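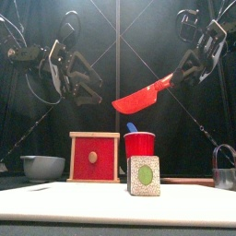
08/01/2026
Werkusance kitchen, notebook of the breakfast soup

Continued with the chicken and dried fish broth for the Hinlow breakfast set. The aim is still the same: a clear soup for thin egg noodles, light enough to be eaten in the morning, but with enough taste that the customer does not ask for chili oil after the first spoon.

Started from 1000 g of water per test pot, as always, so that the notes can be compared with those from February. Bones were blanched, rinsed and put back in clean water. Lid half open. After the full cooking time I strained it and weighed what was left: 712 g. This is more loss than I want. I believe the flame was too high in the first part, when I was busy with cutting the pork and did not look at the pot. The color was good, pale yellow, and there was only a little fat at the surface. The taste was a bit too strong of fish at the end of the mouth. Jennylyn Tan tasted it also and said the same before I told her my opinion, so I take it as true.

For the next pot I will take the dried fish out earlier and leave the ginger in. I do not want to change the bones and the fish at the same time, otherwise we learn nothing.

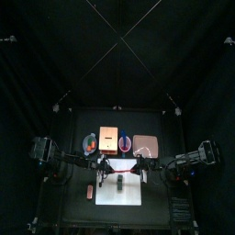

Black table with the two arms, one from each side.

Noodles. The Macapagal noodles came fresh this morning and they are thinner than the last delivery. I cooked a portion in plain water and lifted it after 50 seconds. It was firm in the middle, which I like, but in the hot soup it continues to cook, and when I had finished writing the label it was already soft. With the older and thicker noodles we did not have this problem. Two possible ways:
- lift earlier and rinse shortly in cold water, then soup on top
- serve the noodles and the soup apart, and the customer puts them together

Jennylyn prefers the second. I am not sure. People who come for breakfast are in a hurry and they do not want to assemble their food. Also it is one more bowl to wash for every order. I will try the first way before we speak again with Hinlow.

Side plate. Pork slices, sausage, toast with butter. The pork was reheated in the Reletti oven and the edges became dry. Next time cover it, or put a spoon of the sauce on before heating. The sausage is fine as it is. It should be cut on an angle, it looks more generous and it stays better on the plate.

The toast is the weak part. We butter it hot and cut it in halves, and by the time the soup is ready it is limp. Toast must go in last. I wrote this already in February and we still do it in the wrong order, so I have now put a paper above the toaster.
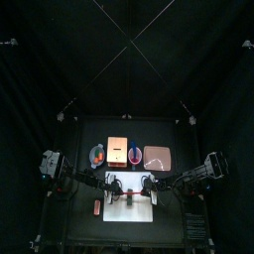

Back row: white bowl at the left, peach-colored box beside it.

Salt. I salted the broth to five grams per pot, and with the noodles inside it was correct. Without noodles it tastes salty, so please do not judge the soup from the ladle only. Taste it always with a bit of noodle. White pepper at the table, not in the pot.

Open points:
- lower flame from the start, weigh again after straining
- fish out earlier
- ask Macapagal if the thin noodle is a change for always or only this delivery
- covered pork in the oven
- price of the set, Jennylyn has the sheet

The rest of the broth is in the small fridge, second shelf, with label. It can be used for the staff lunch, but please leave one cup, I want to taste it cold tomorrow and see if it becomes jelly.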